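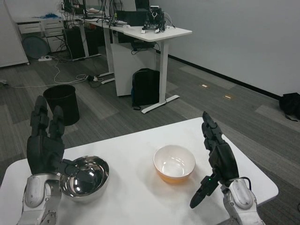
Figure 6. Two bowls side by side on a white table: stainless steel (left) and ceramic with an orange-amber exterior (right).

5.2 Does the bowl change the portion?

The claim that people eat less from one kind of bowl than from another has been repeated so often that it is now treated as common knowledge. It appears in diet leaflets, in the advice given to school kitchens and in the sales copy of tableware firms. We came to it with some doubt, and the results in this section have not removed it.

Most versions of the claim rest on one of three ideas. The first is that colour contrast between food and bowl makes a serving look larger or smaller. The second is that a heavy bowl makes the food in it seem more filling. The third, which is less often stated openly, is that a shiny inner surface makes the level of the food hard to judge, so that people pour until they feel safe. Metal and ceramic (Figure 6) differ in all three respects at once, as well as in how fast they lose heat and how they sound when a spoon touches them. A study that compares one with the other and finds a gap has therefore found very little about why the gap is there. Several of the papers reviewed in Section 2 pass over this point in a single line, and two do not mention it at all.

The largest body of serving records open to us came from the canteen at Plondness, where staff had weighed self-served portions of soup and porridge for a different purpose, namely to plan orders. After we removed entries with no bowl type recorded, 3081 servings remained. These were not collected with our question in mind and we do not wish to dress them up as an experiment. People chose their own bowls from two stacks. Anyone who wanted a large helping may well have reached for whichever bowl they believed to be larger, and no amount of later sorting can undo that.

Taken as a whole, the records show slightly heavier servings in metal bowls. This is the result that a less patient reader would carry away, and it is the one quoted in the Memon report. It does not survive much handling. When porridge and soup are looked at separately, the gap is found almost wholly in the soup. When the soup servings are then split by time of day, it shrinks again, as the metal bowls were used most at the busy midday sitting, when the soup was thicker and people had come in from outdoor work. In August, when the canteen ran short hours and the ceramic stack was kept nearer the counter, the direction was reversed. We can think of no version of the contrast, weight or shine accounts that would hold for most of the year and turn round in the summer. The position of the stack seems to us a much duller and much better candidate.

It may be objected that canteen records are too rough to count against findings made under controlled conditions. We accept that they are rough. The controlled findings, however, have troubles of their own. The Bronalel trial, which is the one most often cited in support of the weight account, used 6 bowls in each condition and asked people to rate fullness after 10 minutes. Fullness at ten minutes is not the same thing as eating less at a meal, still less across a day, and the authors do not show that one leads to the other. The ratings were also made while the bowl was still in the hand. A person who has been holding something heavy, and who is then asked whether they feel they have had a substantial meal, has been given a fair hint about the answer.

The Kernine data are better in this respect, as servings were weighed both before and after eating. They are also the data in which the effect is weakest. We do not think this is chance, though we cannot prove otherwise with so few studies. In our reading, the firmer the outcome measure, the smaller the reported effect becomes, and this pattern ought to worry anyone who wishes to give advice on the strength of it.

One of us (Brinkmann) takes a harder line than the text above and would drop bowl material from future work entirely. The other (Essien) holds that the shine account has never had a proper test and deserves one. Such a test would need bowls of the same shape, weight and volume, differing only in the finish of the inner surface, with servings poured by people who do not know that the pour is of interest. It would also need more than one kind of food, chosen before the results are known. A clear broth and a thick porridge are judged by eye in very different ways, and a finding that holds for one alone should be reported as a finding about that food.

Until something of the kind has been done, we see no ground for telling kitchens to change their crockery. The costs of doing so are known and the gain is not. Where a kitchen wants smaller servings, the size of the ladle is easier to alter, and its effect can be measured with a jug. Section 5.3 turns to ladle size, where the evidence is thinner than one would like but at least points the same way in each of the sources we were able to check.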